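Bramcombe Tennis Club - Court Booking and Scoring Help
Ticket: Live scores stop updating partway through a match
Category: Tournament scoring
Product: Serra Scoreboard, linked to Hutach draw software
Status: Resolved

Original report

We run the junior district event at Bramcombe in April and use Serra on the courtside tablets. Scores go from the tablets to the Hutach draw page, and parents and coaches follow them there. Starting with the second round, scores on courts 5 through 8 freeze at some point in the match. The tablet shows the right score. The draw page stays on an old one until the match is marked final, then it jumps to the correct result.

Courts 1 through 4 are fine. Nothing is lost in the end, but we had coaches walking over to the desk all morning to ask for scores, and one doubles team was called late because the page still had the match ahead of them in the first set.

What we tried before writing in:
Restarted all tablets.
Signed out of the event and back in.
Deleted court 8 and added it again.
Changed the refresh setting on the draw page from 30 seconds to the shortest one on the list.

None of it made a difference.

Reply from support

Thanks for the details. Please send the following:
The Serra version on a tablet that works and on one that doesn't (Settings, then About).
Whether all courts use the same wireless network.
The sync log from one of the affected tablets, saved right after a freeze.

Please don't delete and re-add any more courts while matches are on. It gives the court a new ID, and the draw page can end up showing it twice.

Reply from club

Same version on all tablets. Courts 1 to 4 use the clubhouse network. Courts 5 to 8 are on the far side of the parking lot and use a Zosero outdoor access point that was put in over the winter. It is mounted on the fence post by court 6, about 200 feet from the clubhouse. Signal on the tablets shows full bars.

Log is from court 7, girls singles, second round. The part where it stops looks like this:

10:42 score sent, accepted
10:44 score sent, accepted
10:47 score sent, no answer
10:47 retry 1, no answer
10:48 retry 2, no answer
10:48 sync paused until match end

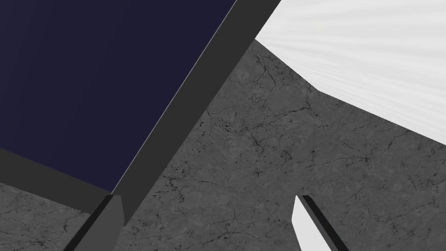

The scorer on that court says the tablet screen went dark during the changeover and she tapped it to wake it up. We asked the others and two of them said the same. The scorers on 1 to 4 also let their screens go dark, though, with no trouble.

Reply from support

That helps. Two things are happening together.

First, when the screen sleeps, the tablet drops its wireless connection and picks it up again on wake. On your clubhouse network this takes a second or two. On the outdoor access point it is taking much longer, probably because of the guest sign-in page. Full bars only show that the tablet can hear the access point. They don't show that it has been let through.

Second, Serra gives up after two retries and waits for the end of the match. That setting was meant to save battery and it is too strict for an event like yours.

Please do this on each tablet for courts 5 to 8:
1. Set the screen timeout to 30 minutes, or to never if the tablet is plugged in.
2. In Serra, open Event, then Sync, and change "Pause after failed retries" to Off.
3. On the Zosero access point, move the tablets off the guest network and onto the staff one.

If you only have time for one before play starts, do step 2.

Reply from club

Did step 2 between rounds and steps 1 and 3 after the last match. With only step 2 done, court 6 fell behind once and then caught up during the next game. With all of them done, the semifinals and consolation matches updated without a gap. We played 21 matches on those courts after the change and had no freezes.

One leftover - court 8 now shows twice on the draw page, as you warned. One copy is blank.

Reply from support

The blank copy has been removed from our side. Refresh the draw page and it should be gone. The retry limit will be raised in the next Serra update, so the change in step 2 won't be needed after that, but leaving it Off does no harm.

Reply from club

Court 8 shows once now. You can close this.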